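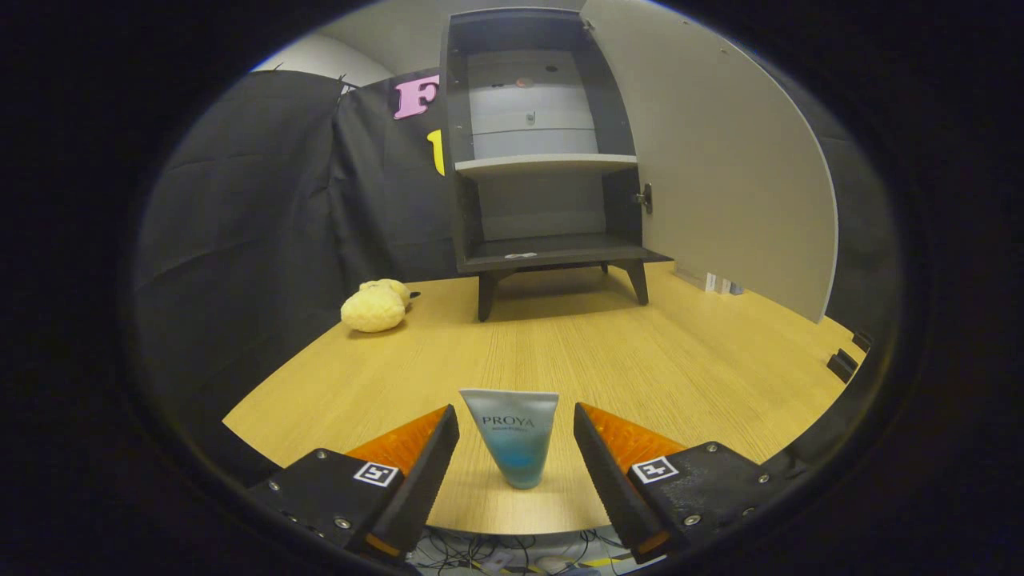 Packaging and Everyday Use
Handout 2: The tube that stands on its cap
Instructor: Esperanza Tillman
Reading for this session: Kiani, "Shelf Manners" (course packet)

Last time we looked at jars. Tubes are a harder case, partly because people who sell tubes say so many nice things about them. Please come to this session ready to doubt some of those things.

Claim one: a tube stored cap-down is always ready to use.

The argument goes that the product settles toward the opening, so the first squeeze gives you something. For a thin lotion, fine. For a thick cream I have my doubts. A thick cream goes where it was last pushed and mostly stays there. Kiani repeats the claim on his second page and gives no source for it. Ask yourself what you would need to measure, and with how many products, before you believed it.

Claim two: the wide cap makes it stable.

Stable compared with what? A small tube has its flat crimped end up in the air and its whole weight over one cap. On a bare tabletop it will stand. On a glass shelf over a sink, with a toothbrush cup next to it, I would not bet on it. Jonalyn Tolentino's class survey asked 90 people where they keep their hand cream, and 70 named a place other than a bathroom shelf: desk, bag, car, nightstand. A tube in a bag is lying down, whatever the designer drew.

Claim three: color tells the buyer what is inside.

Pale gray-white fading to aqua is supposed to say "water" or "fresh." Maybe it does. It may also say only that the other tubes in the store are aqua. Brand names in dark serif capitals get the same treatment in the trade press, where they are called "trusted" and "calm" — words that could be swapped onto nearly any typeface. Read the Bruvik article with this in mind and mark each adjective that has no evidence behind it. There are plenty.

Small print

Look at the second line of text on any tube you own, from arm's length. If you can't read it, who was it printed for? We will come back to this with the Zallero samples.

A note on cabinets

Open-front cabinets with a middle shelf are often sold as a way to "see everything you own." Shelf height matters more than the slogan. Measure a tube standing up before you accept that it fits, and leave room for a hand.

For next time

Bring one tube that you use and one you gave up on. Stand both on their caps on a table, then on a shelf at home, and write down what you notice. One page, no adjectives from the label. Andri Hubmann has the kitchen scale if you want to weigh what is left in the one you quit.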